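We'd been meaning to go to the Widden drinks fair for years, and this March we finally got ourselves on the 7.15 coach. It's held in the old Florum bulb warehouse, which still smells faintly of onions (I'm told it's the bulbs). There were 63 stalls this time, and I reckon I stopped at most of them before lunch!

The morning was mainly teas. My favourite was Sfakianakis, a family firm doing mountain herbs in paper twists, and I came away with 19 of them for £60, so that's my birthday presents sorted until autumn.
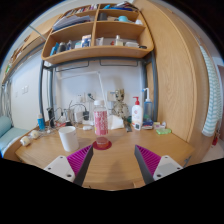 Pink label, white cap, dark red coaster.

After that I got a bit lost looking for the loos and ended up in the cordial makers' corner, which was heaving. The rhubarb one was lovely -- sharp, hardly any sugar -- but the elderflower tasted of soap to me and I had to smile and nod. Lunch was a cheese roll in the yard, where the queue went right round the bins and
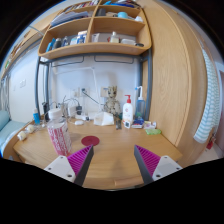
by the time I got to the front they'd run out of pickle. Still, the sun was out, and I had a good chat with a couple who'd driven 200 miles to buy barley.

The afternoon talk, put on by Dritero, was all about drinks made from grains and beans, and it was better than I'd feared.
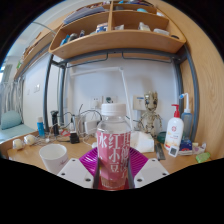
Bean water was new to me, I must say. I'd always thought of beans as something you have on toast, and the idea of simmering them and drinking the liquid took some getting used to. The Chinese on the bottle, 红小豆, means small red beans, and there's a reddish, amber look to it down at the base. I've since had a go at home with a bag from the corner shop. Mine came out cloudy, so next time I'll use a bigger pan and leave the lid off.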